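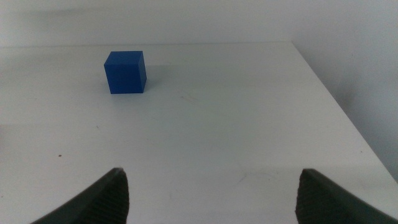 Blue cube on the white table.

Ticket 282: Clideck scoreboard drops fouls at the quarter break
Opened 1/20/25, Treloar sports hall
Status: waiting on supplier

Home team fouls go back to zero on the wall display when the second quarter starts. The console still has the right number. Away fouls are fine. Score and clock are fine.

Tried so far:
Restarted the console between games. Same fault.
Swapped the data cable for the one from court two. Same fault.
Set the match type to "league" instead of "cup". Fouls held for one quarter, then dropped again at half-time.

The under-16s game was played with a paper foul sheet at the table. The referee was told before tip-off.

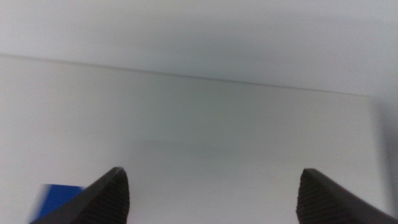 Eduard Paulík: We had this at Sernine last April. Check whether the home side is stored with more than 12 players. Ours had 17 and the fouls went every break until we trimmed the list.

Home list had 14. Cut it to 12 and ran a dummy game with one-minute quarters. Fouls held through all four.

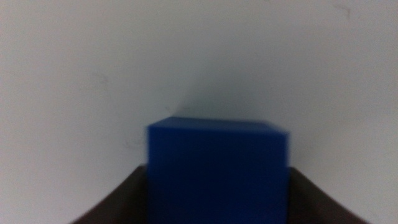

Then put two players back on and ran it again. Fouls dropped at the first break, error 37 on the console. So it is the list length. Away lists have never gone over ten here, which would explain why that side looked all right.

Sent the log to Bivamach and asked for a date for a fix. Until then, keep home lists to 12 and write fouls down as well. 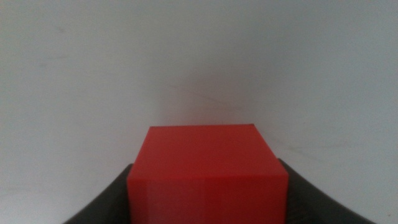

Red cube between the gripper fingers.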